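Pritia packing list | Threads | Archive | Search | Log in

Subject: Re: Budget for the mailer bag station, second round

Hello Vaughn, hello all,

I answer your questions in the same order, with my numbers for Mistberg.

Vaughn Thibodeaux wrote in November:
> We must give Kanaan a yes or no on the second arm. Before I sign I want
> to know two things. Which hand do we order with it? And do we pay for
> spare fingertips now, or wait? Pliltorbridge ordered 100 tips and the
> store there says it is too many.

1. Which hand

I would please ask everybody to look at the fingers first and at the price list after. The quote is the same for both arms, but the hand is a separate line, and the hand is where our money goes.
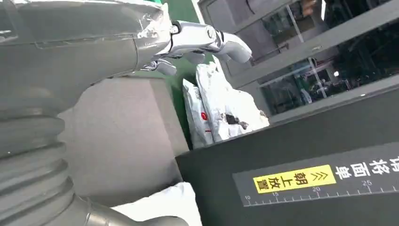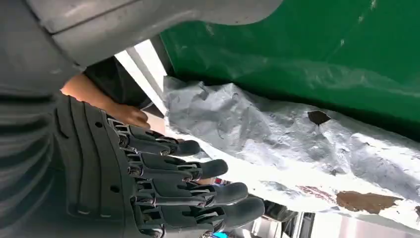 White hand in the first picture, dark gray hand with the black fingertips in the second.

2. Spare parts

My proposal is 200 fingertips for the two sites together, kept in one store. If we order 300 the discount is better, but I do not like to keep rubber on a shelf for so long. The screws for the finger joints should be on the same order.

3. What is missing in the quote

I did not find these lines, and I asked Kanaan to add them:
- protective covers for the arm
- training for 2 people per shift
- a new label strip with English text, the present one is in Chinese
- transport to Mistberg

Please send me corrections before the budget call, 10 in the morning. I can still change the sheet until then.

With kind regards,
Dwayne Marchetti

3 replies | 0 shares
This site uses cookies to remember your list settings. Accept | Settings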